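Unit 3 report, Vidlow building acoustics - draft 2

Topic was why the Drummond study room is so loud when hardly anyone in it is talking. We measured echo and background noise, then asked people what bugged them. Jairo Ccori did the surveys, I did the clap tests.

## What we did

- Popped balloons at 4 spots, recorded each on a phone
- Left a sound meter running Friday from lunch till close
- Handed out a survey, got 30 back
- Looked at which surfaces are hard and smooth, since those bounce sound the most

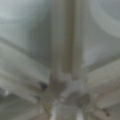
## Results

Background noise was worse than the echo, wich we did not expect. The vent by the door hums the whole time and people talk over it. Of the 30 surveys, 18 said the vent was the main problem. Chairs scraping came second.

Corner spots rang longer than the middle. Curtains helped a little - only on the window side though. We tried the Skidholm foam panels for one afternoon but two fell off so that data is thrown out. 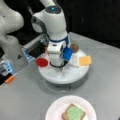
*Fig. 2. White arm on its round platform, light gray table.*

## Problems

Phone mics are not great for low sounds. Ballons were not all the same size. Survey question 3 was confusing, half the people skipped it.

## Next

Ask Vesteck for a price on the vent silencer. The one we found online was $436 - too much for the class budget. Redo corner tests with the door shut.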